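Hultau Robotics Society forum > Student projects > Simulated manipulation module
Thread: Camera placement for the Pesby task, head or wrist?

leteck_four
Our group has to submit the Pesby task in June and we can't agree on the observation space. The rules allow 3,000 simulated episodes for training and one policy for both arms. At present we feed in the head view, both wrist views and joint positions. Training is slow and I want to drop something. Head view from our current build:

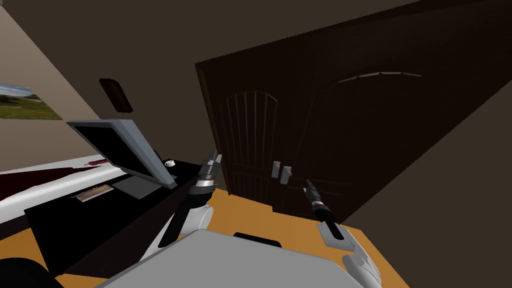
Page last modified: June, 16:40

The desk and both grippers are in view together, so my argument is that the wrist cameras are redundant until the last few centimetres of the approach. The other half of the group says those centimetres are the whole task.

gridlock7
The other half is right. Look at how few pixels the cup gets at that distance. If you resize to the module default you will lose the handle of anything that has one. Keep the wrists, drop the head to a low resolution.

leteck_four
We tried low resolution on the head. The base then parks badly and the arm can't reach. Six failures out of seven on the first evaluation seed.

tolerance_stack
Seven episodes tells you very little. Run the full set before you change the inputs. Also check your head tilt. Ours was rolled because we had applied the neck transform twice, and the policy learned to live with it until we changed rooms.

leteck_four
Noted, will check the transform. For comparison, a wrist view with the fingers open over the table:
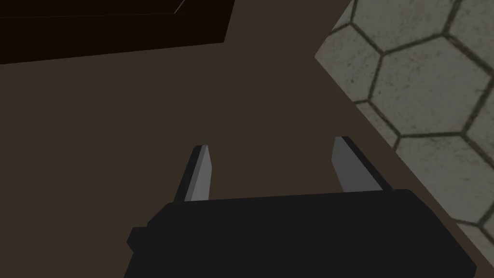

Szilágyi disagrees with keeping it at all, on the grounds that the fingers and housing take up too much of the image and the remainder is mostly plain surface, so the encoder has little to work with until an object is between the fingers.

gridlock7
Then crop it. The housing never moves relative to the camera, so mask the bottom third and spend the pixels elsewhere. The fingertips need to stay in. Without them the policy has to infer the opening from joint values alone, and ours closed early every time.

tolerance_stack
Masking is fine, but apply it in the evaluation script too. Our group lost 4 marks over that last term.

leteck_four
Plan for now: fix the transform if it is wrong, mask the wrist housing, head at half resolution, full evaluation set. I still think one wrist camera would do if the second arm only holds the tray.

gridlock7
It would, if you never swap hands. Read section 6 of the task sheet again, the start side is randomised.

leteck_four
Missed that. Both wrists stay in.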